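Testing Rib-Knit Fabric for Stretch and Recovery

Varau Textile Notes
Updated March 19, 2021

Rib knit returns to shape by itself, but the amount of return varies with fiber, gauge and finish. Measure it before cutting, especially for cuffs, neckbands and waistbands. The method below needs a ruler, a clamp, a hanging weight and a timer.

Preparing the sample

Wash and dry the fabric the way the finished garment will be washed. Lay it flat overnight. Cut a strip 300 mm long and 50 mm wide, with the long side running across the ribs. Keep the strip clear of the selvage. Mark two lines 200 mm apart with a fabric pen, leaving the same margin at each end.

Measuring stretch

1. Clamp one end of the strip to a shelf edge, outside the marked line.
2. Attach the weight to the other end. We use 500 g for all light and medium knits.
3. Wait 10 seconds and measure between the lines.
4. Subtract 200, divide by 200 and multiply by 100. The result is percent stretch.

A reading of 254 mm gives 27 percent, too low for a neckband that must pass over the head.

Measuring recovery

Leave the weight on for 30 minutes. Remove it, lay the strip flat and wait five minutes before measuring again. Divide the length recovered by the length gained under load at the end of the 30 minutes. Our Torkach cotton rib returned 93 percent. Anything under 85 percent will bag at the elbow or wrist.

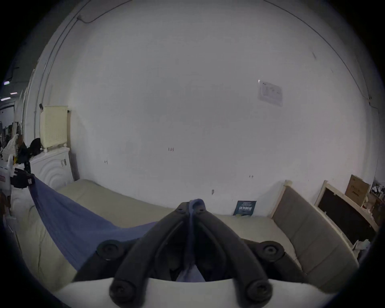
Blue ribbed cloth pulled taut on the diagonal.

Checking the bias

Repeat both tests on a strip cut at 45 degrees. Bias readings are not comparable with crosswise readings, so record them in a separate column. The Ojala sheet has space for both; the older Flaltwood sheet does not.

Common errors

Curled edges shorten the reading. Flatten them with a fingertip without pulling. If the clamp slips, discard the strip and cut another.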